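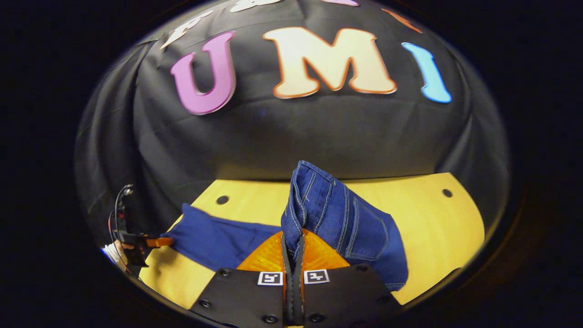

The Heslow Robotics Club spent the winter term on laundry. Our project was folding, which sounds easy until you try to write down how you do it. We picked jeans as the main test item because they are heavy, they don't slide much, and the seams give the gripper something to work against. Most of the practice went into the pinch at the bottom fold: the two black fingers have to come together low on the denim with the orange pad spread out behind them, and the cloth has to come up in one piece. We put up a black backdrop with foam-like letters behind the table, and the yellow tabletop gives good contrast with blue fabric, so that is where nearly all of our sessions took place.

The club has met in the back of the Heslow technology lab for four years. Members are in grades 9 through 12, and no experience is required to join. Piyumi Wickramasinghe is our faculty advisor and teaches the Introduction to Automation class next door. About half the club took her class first and the other half signed up for it afterward.

Notes on the term

We logged 261 folding attempts between the start of the project and the winter break. An attempt counted as good if the garment ended up flat, with the legs lined up and no part of it hanging off the table. By that rule, 53 were good. The early ones were mostly towels and the later ones were mostly jeans, so the total does not say much about progress by itself. The log sheets are in the binder by the door if you want the breakdown.

Two teams shared the table. Team Sultana worked on picking up the garment and Team Velletari worked on laying it down. The split was Piyumi's idea. It caused some arguments at first over where one job ended and the other began, and the teams settled on the moment when the first fold clears the table. After that each team kept its own notebook.

Grip force took the longest to get right. Too little and the denim slipped out during the lift. Too much and the fabric came up with a hard crease that stayed in for the rest of the fold. Team Sultana tested the settings in small steps and wrote the final values on masking tape inside the cabinet. Please do not remove the tape.

Waistbands are still a problem. The button side is thicker than the other side and the stack leans when it is set down. Team Velletari wants to try turning the jeans so that the waistband goes down first.

Coming up

We will present at the Cukberg Student Automation Fair in March. Each team gets a table and a short time slot, and visitors can ask questions afterward. Families are welcome. Permission slips for the bus are due to Piyumi before the trip.

We can also use donated clothing for practice, especially adult jeans and plain long-sleeved shirts. Items should be clean and should not have sequins or loose beads. There is a bin outside the lab.

Page updated February 18, 2019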